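Ticket 476: Wrist view baseline scores lower than no wrist view at all
Project: Trekton grasp evaluation
Opened by: Kevin Puma
Component: policy training / wrist stream
Priority: Major (the label, not the rank)
Status: Closed, with one item carried over
Last updated: 22 November 2024

Summary

Adding the wrist camera to the policy made it worse. We had told everyone it would make it better, and there is a slide to that effect, in colour. Over 200 evaluation grasps the overhead-only policy beat the overhead-plus-wrist policy on every object set, including the soft ones, which were the whole argument for having a wrist camera.

Expected: wrist stream helps in the last few centimetres before contact, when the overhead view is mostly looking at the back of the arm.

Observed: arm approaches well, gets close, then drifts sideways and closes on air with great confidence.

Environment

Training set is 1000 demonstrations, recorded in October across the Furnholm and Zetell benches. Same gripper at both. Evaluation was run at Zetell only, on the grounds that Furnholm was booked.

Steps to reproduce

Train with both streams using the default config. Run the standard grasp evaluation. Watch it miss. Train again with the wrist stream switched off and feel foolish.

Log

Entry 1. Checked the timestamps first, as it is always the timestamps. It was not the timestamps. Wrist and overhead frames line up to within one tick across every episode I sampled. Two hours gone, and I now have a very nice plot of a flat line.

Entry 2. Checked the colour channels. Red and blue were the right way around in training and in evaluation. I mention this mainly so that whoever reads the ticket next doesn't ask.

Entry 3. Retrained from scratch with a new seed, in case we had simply been unlucky. Same drift, same direction. A bug that survives a change of seed is at least a loyal one.

Entry 4. Stopped reading code and went through the wrist frames by eye, which I should have done before Entry 1. The top of the view is dark housing, nearly the full width, with a row of four rubber pegs hanging under it. A big black curve of gripper finger takes up the right. What remains for the world to appear in is the stretch between them.

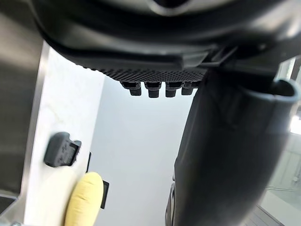
My working theory from there was that the network had found the cheapest thing to look at. The fixed parts of the view never surprise it. The target sits low down, partly out of view, and looks different every time. If you were a lazy learner with a deadline, you would study the housing too.

Entry 5. Tested the theory. Took the trained policy and pasted a still patch over the lower centre of every wrist frame, so that no target could be seen in that stream at all. The score barely moved. Then I did the reverse and shifted the upper band of the frame by 30 pixels, leaving everything below it alone. The policy fell apart. It had been steering by the furniture.

Entry 6. This also explains the sideways drift. The wrist camera at Zetell was remounted after the recordings and before the evaluation, and it went back on a hair rotated. To a person the two views look identical. To a policy that has memorised where the housing ends, the whole world has slid over, and it corrects for that very diligently.

Entry 7. Tried masking. Fixed mask over the housing and over the finger's usual area, filled with flat grey, applied in training and in evaluation. Better than before, still below overhead-only. A flat grey shape with a sharp outline is, I suppose, also something to steer by.

Entry 8. Dropped the mask and used random shift and small random rotation on the wrist frames during training instead, with a fresh draw for each episode. The outline of the housing is no longer worth memorising. The combined policy now beats overhead-only, and by the most on soft objects. The slide is true again, though I'd like it noted that it wasn't when we made it.

Resolution

Random shift and rotation on the wrist stream are now on by default. The mask option stays in the config, switched off. Mounting angle gets recorded at the start of every session and written into the episode header, where nothing reads it yet.

Carried over

Rerun the full evaluation at Furnholm once the bench is free. The current numbers come from one bench and one camera mounting, and I would rather find out ourselves than have a reviewer do it for us.

Comment, K. Puma: Closing. Please don't remount the camera until the rerun is finished. If you have already remounted the camera, please reopen this ticket and write down the angle.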